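Vellberg Parade Barrier, 2 m section

Interlocking steel crowd barrier for parades, marches, street races and open-air ceremonies. Used on public routes, sold in singles or by the pallet. In stock.

What you get
One barrier, 2 m long, hot-dip galvanized. Flat feet, so people don't trip on them. Hook on one end, loop on the other. Feet come off for stacking – no tools needed, just lift and twist.

Fits with the older Vellberg sections. Does NOT fit Onura barriers, the hooks sit lower. We get asked this alot.

Ordering for a route
Measure both sides of the street. Then add the crossing points, the stage front and the press pen. A 48-barrier pallet covers 96 m on one side, no gaps. For gate sections order the Grestevow gate seperately, same height, opens both ways.

Orders of 500 or more get a dedicated truck and a fixed arrival time. Smaller orders go on the regular run. Tell us if your street closes early, drivers can't get in once the police tape is up. 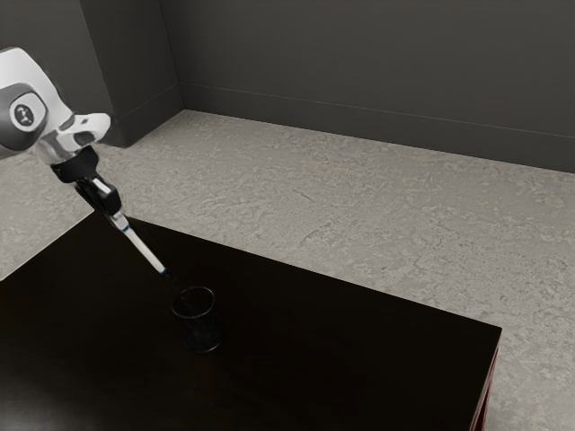
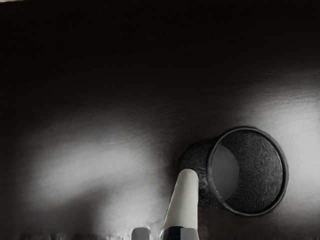 Top: arm with white tool in the gripper. Bottom: mesh cup on its side.

Rental
Also for rent, up to 10 days at the standard rate. Longer – call us. June is nearly always booked out by spring, national day parades plus the cycling. Deposit due when you reserve. Bent feet are charged, scratches are not.

Collection is from wherever we dropped them off. Please stack before the truck comes. Feet in the crate, not loose on the pallet.

Extras
Banner sleeve, white or blue, printed or plain
Grestevow gate section
Spare feet, pair
Pallet straps
Reflective strips for evening marches

Customer note
"Ordered for the memorial march, had one pallet short, Rocío had it on the square before the bands lined up. Hooks a bit stiff when new." – Normunds Mägi, route marshal

Questions
Sales: Rocío Toledo
Rental and deliveries: Valdis Kairys
Ask for a quote with street name, date and total length. Sketch is fine, doesn't have to be to scale.

Prices updated 24/01/2019. Old quotes honored until they run out.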